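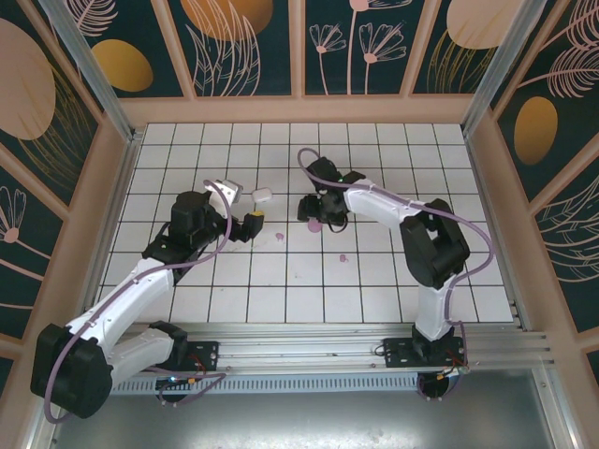
Drundden's wallpaper show doubles in size for its second summer

2022-07-22

If you have ever stood in a paint store holding two samples up to the light and wishing for something with a bit more life in it, get yourself over to the old Kravchuk mill before the end of the month. The Drundden Pattern Fair is back, and it is a treat.

Last year the fair filled one floor of the mill with 200 designs. This year there are 400, spread over two floors and the long hallway between them, and the range is wonderful. There are tiny sprigs meant for the inside of a closet, huge blowsy poppies you could lose a sofa against, and a whole wall of fish by a retired sign painter from Somero who had never shown anything in public before May.

Flowers are everywhere, and dark grounds are having a very good year. Deep greens and inky blues turn up in room after room, usually with something pale and loose drawn over them. Visitors seem to love it. A couple from Somero told us they had come in sure they wanted white walls and were leaving with a roll of midnight blue ferns under each arm!

The heart of the fair is the upstairs print room, where Myroslav Tkachenko has set up three long tables and is teaching people to cut and print their own blocks. Tkachenko printed wallpaper by hand for most of his working life and he is a marvelous teacher -- patient, funny, and quick to hand you a sharper knife.

"People think they can't draw, so they think they can't make a pattern," he said, wiping ink off his wrists. "Draw one bad leaf. Now print it 10 times in a row. Look at that, it's a pattern, and the leaf isn't so bad anymore."

We tried it with a lopsided pear and he was right.

Downstairs, don't miss the Stuteck collection, on loan for the first time. It holds 313 scraps of old paper peeled out of Drundden houses during repairs, some of them only as big as a playing card. Each one is labeled with the street it came from, and half the fun is listening to people find their own. One woman spotted the brown trellis from her grandmother's pantry and called her sister on the spot. Several scraps have three or four older papers still stuck to the back, and the edges have been left fanned out so you can see every layer.

The fair is open daily from noon until seven. Entry is free, and block printing costs a few dollars to cover ink and paper. Classes fill up early in the afternoon, so put your name down at the door before you look around. The upper floor gets warm -- bring water. Anyone with old paper at home can take a piece to the Stuteck table, where they will try to put a date on it while you wait.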